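About Us - Plundness Tabletop Kitchen

One burner, one pot, and a whole lot of suppers

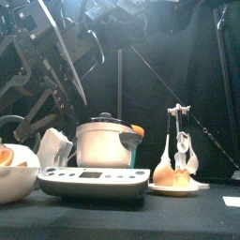 The cream pot with the dark lid, on its white cooktop.

Hi, and welcome to Plundness! I run a small cooking school for people who have hardly any kitchen. I mean dorm rooms, studio apartments, the back half of an office, a rented room where the "kitchen" is a shelf and one outlet. If you've ever chopped an onion on top of a dresser, you're my kind of person and I'm very happy you found this page.

I started teaching because of my own first apartment on Owen Street, where the stove was broken when I moved in and still broken when I moved out. I had a single electric burner and one pot, and for a good long while I lived on noodles (buttered noodles, peanut noodles, noodles with an egg dropped in). Then I got bored and started working out what else that pot could do. Rice, sure. But also chili, lentils, poached chicken, applesauce, a pretty decent mac and cheese, and one May, when my sister was visiting, a steamed chocolate pudding that we ate straight from the dish with two spoons!

I wrote everything down in a notebook, friends borrowed the notebook, somebody spilled soup on it, and after that it seemed smarter to just teach a class.

What we cook on

Everything in the beginner class happens on a table, on an electric cooktop with a pot that has a proper lid. I get asked about the pot all the time, so let me say a little about it. I like tall sides, because beans foam and milk climbs. I like a knob in the middle of the lid that I can grab without looking. And I like side handles, since a long handle sticking out over the edge of a small table is going to get bumped by somebody's elbow sooner or later (mine, usually).

The cooktop has a row of little round buttons on each side of the display, and people do get nervous about buttons. Don't! We spend the first part of the first class just pressing things with a pot of plain water on top. You learn what a low simmer looks like on your own burner, you write it on a piece of tape, and you never have to think about it again. Bring your own cooktop if you have one. Half the trouble with tabletop cooking is that every burner runs a bit different, and I'd much rather you got to know yours than mine.

There's always a big white bowl close by too. Mine is the most useful thing I own after the pot. Washed greens go in it, then peelings, then (after a rinse) the salad, and if the dinner is a big one it goes to the table with pasta in it.

How the classes work

Classes are small, 9 people at the most, and they run in the evening in our room on the ground floor of the old Trurnadholm building. Use the side door, the front one sticks. You'll cook a full supper, eat it, and wash up, and the washing up is part of the class whether you like it or not. When you've got one pot you have to clean it before you can make anything else, so we practice doing it while the tea steeps.

The beginner course is called Takent, after the street my grandmother lived on, and it covers 24 recipes, all of them made in one pot. You get them printed on cards. The cards have gone through a lot of versions and the lentil one is still too salty if you use canned broth, so go easy there until I get the new set back from the printer.

After that there's a soup course, a breakfast course, and a bread evening that I only do when I feel brave, because steamed bread makes the windows drip.

What it costs

You pay per class or for the whole course, and groceries are included either way. If money's tight, write to me before you sign up and we'll sort something out. I keep a couple of places open for that every time.

A few numbers, since my brother says an about page needs some: 456 people have taken the beginner course, and I've handed out more than 3,000 recipe cards. I have no idea how many onions.

Come say hello

The best way to reach me is the contact form, and I answer in the mornings with my coffee. Tell me what you've got to cook on and what you're sick of eating. I'll write back with something to try this week, even if you never make it to a class.

Page last updated Nov 13, 2023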